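Last updated: September, 4:40 pm

Okay, picking this ticket back up because the reminder emails say it's about to close itself, and it is very much not fixed. Quick recap for whoever gets it next: I'm on Clorkis, the home plan, and my recipe archive won't sync between the desktop program and my tablet. It's 2,000 recipes (my grandmother's cards, my aunt's cards, twenty years of me tearing things out of magazines), so you can imagine how I feel about the words "just delete it and start over."

What happens is this. I hit Sync, the bar gets to 64 percent, sits there for a good long while, and then I get "Connection ended by host." Every time, same number. I tried it on the house wifi, on my phone's hotspot, and once at the Isambridge library, where the internet is way better than mine. 64, 64, 64.

Stuff I did before writing in the first time: signed out and in on both devices, restarted everything, updated the desktop program, cleared the cache on the tablet. None of it moved the number. The first reply told me to check my storage. I have plenty, I promise!

The second reply was more useful (thank you, whoever that was) and said to split the archive and sync it in pieces. So I made a folder called Radwan, which is the town my grandmother's side lived in, and put her 1,000 cards in there. That folder synced all the way through on the first try. I did a little dance. Then I tried the rest and it choked again, only now it quits much earlier, so whatever is making it mad is in the second half.

I kept cutting the second half down, and by this afternoon I had it narrowed to a folder of 15 recipes, the ones I'd typed up with my own kitchen photos attached.
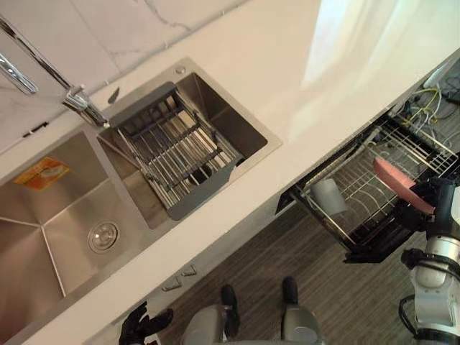
Does the sync fail if I take the photos off first?

It goes through fine with the photos removed. I exported that folder as text only, brought it back in under a new name, and it landed on the tablet in a few seconds. Put the photos back on, and it dies again.

So I went digging in the file names, and I think I've got something. When I moved to the new computer I used the Prendwood importer, and it stuck a slash in the name of every photo in that folder. The desktop program doesn't care and shows them all like normal. My guess is the server thinks the slash means a folder that doesn't exist and hangs up on me.

I renamed one photo by hand, took out the slash, and that recipe synced with its photo attached. Then I did a second one to be sure and it worked too. I'm doing the others tonight after supper.

Please leave the ticket open until I've run the whole archive again. Also, could somebody pass this on to the people who do the importer? An error message with the file name in it would have saved me most of a week. I'll post the result in here either way.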